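Tableware Glaze Durability Project
Progress report to the funding body, second reporting period (ending December)

1. Status

Work is on schedule against the revised plan. Two of the four work packages are complete, one is in progress and one has not started. Spending is at 44 per cent of the approved budget. No change to the end date is requested.

2. Work completed

The dishwasher cycling trial finished in the last month of the period. White glazed cups and saucers from two suppliers, Tichý and Huretti, were washed in a commercial undercounter machine fed through a Filtex softening unit. Water hardness at the inlet was logged at the start of each shift. One softener cartridge was replaced early after the readings drifted above the limit set in the test plan, and the cycles run during the drift were repeated.

Gloss was measured at three points on each piece: the rim, the outer wall and the well of the saucer. The Tichý glaze lost gloss at the rim sooner than elsewhere. The Huretti glaze dulled more evenly and by a smaller amount over the same number of cycles. Neither supplier's ware showed crazing visible under the bench lamp.

Handle joints were checked separately. Pieces were heated, cooled in tap water and inspected with dye. Seven handles showed dye at the lower joint, all of them from a single Tichý batch. The supplier has been told and has asked for the affected pieces back.
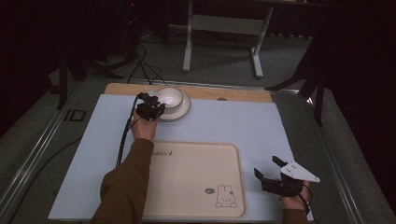
Batch variation should have been caught before cycling began, according to one comment received on the draft of this section, and the dye check ought to be moved to goods-in for the remaining work. The project team agrees. The revised procedure applies to all ware received from now on, and the pieces already in store will be checked before the next trial starts.

3. Work in progress

The staining trial is under way. Black tea is held in the cups for 90 minutes, the cups are rinsed without detergent, and colour is read against an unused control. Early readings are too scattered to report. Most of the scatter has been traced to the rinse, which was done by hand and varied between operators. A fixed spray nozzle has been fitted and the first set of readings will be discarded.

The Fakow detergent specified in the original plan is no longer sold in the five-litre size. The same product in smaller containers has been bought instead, at a higher unit cost. The difference has been met from the consumables line.

4. Issues and risks

Delivery of the second Huretti order is about 3 weeks behind. This does not affect the staining trial but will delay the stacking abrasion work if it slips further. Plain ware from existing stock could be used for the set-up runs.

The gloss meter is due for calibration. The lab that normally does this has a long queue, and a loan instrument has been requested for the gap. Readings from the two instruments will be compared on the reference tile before any results are combined.

5. Next period

Complete the staining trial and report the readings with the new rinse.
Return the affected Tichý pieces and record the supplier's findings.
Begin stacking abrasion set-up.
Submit the draft test method for outside review.

6. Budget note

Travel is underspent, as the planned visit to the Tichý factory was replaced by calls. Approval is sought to move the unspent travel amount to consumables. All other lines are within the agreed margin.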